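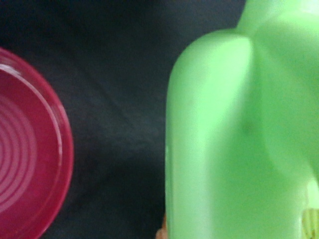

Celeste Valdebenito has spent most of her working life measuring the light that lamps give out, and she is wary of the single figure printed on the box. The colour rendering index, or CRI, compares how a set of test colours appears under a given lamp and under a reference source of the same colour temperature. The eight samples used for the general index are fairly muted. A magenta-red dish next to lime-green plastic on a dark cloth is a harder case, and a lamp can score in the eighties while handling strong colours of that sort badly. "The general index is an average of eight pastels," she said. "Saturated red is sample nine. It isn't in the average, so a manufacturer can ignore it and still print a respectable number."

Valdebenito runs the photometry room at Skirow, a lighting consultancy that specifies replacement lamps for schools, clinics and shops. Her latest job was a survey of 1146 fittings at the Tadby shopping arcade, where fluorescent tubes had been changed for LED over two years and tenants had begun to complain. The greengrocer thought his tomatoes looked brown. A fabric shop was taking back curtains that customers said were the wrong shade once they got them home.

"Illuminance was fine," she said. "We measured almost 600 lux at counter height in most units. If you only carry a lux meter you will report that there is no fault."

The fault showed up in the spectrum. Most white LEDs are a blue chip under a yellow phosphor, and the cheaper blends fall away quickly in the long wavelengths. The tubes fitted at Tadby had a general index of 82 but an R9 value, the one for deep red, that was slightly below zero. A negative figure is allowed by the arithmetic. It means that the colour shift is large enough to push the result past the bottom of the scale.

Ulises Llanos, who did the site readings, took a spectrum at each unit with a hand-held spectrometer, held level at the counter with the shop blinds down. Daylight leaking in at the front of a unit will flatter the lamps, he said, and he repeated the readings in the corner units after dark. "You also have to let the fittings run first. Output drifts while they warm up, and the colour drifts with it. We gave them half an hour."

The curtain problem had a different cause. Two fabrics can match under one source and differ under another, an effect called metamerism, and it depends on the dyes as much as on the lamp. Valdebenito does not think better tubes would remove it altogether. Her advice to the shop was to put a second source of a warmer colour temperature in one corner and let customers carry the sample across. "It's what dyers have done for a long time – look at it under one light, then under another. A light booth does the same job at more cost."

On specification she was brief. She asks suppliers for the full spectral file and will not accept a product on the strength of a data sheet. Where a client needs a shorter requirement she writes a general index of at least 90 and an R9 of at least 50. She would like to see the newer fidelity and gamut measures used more widely. They draw on 99 samples and show whether a lamp dulls colours or exaggerates them, but few of the contractors she deals with ask for them.

Asked whether she checks the lamps in her own house, she said only the one over the cooker. "The rest came with the flat. The hall is dreadful, but I'm only looking for my keys."

Interview by Brenda Rivadeneira, 7/2/21.

Contact us | © Prindix 2021. All rights reserved | Back to top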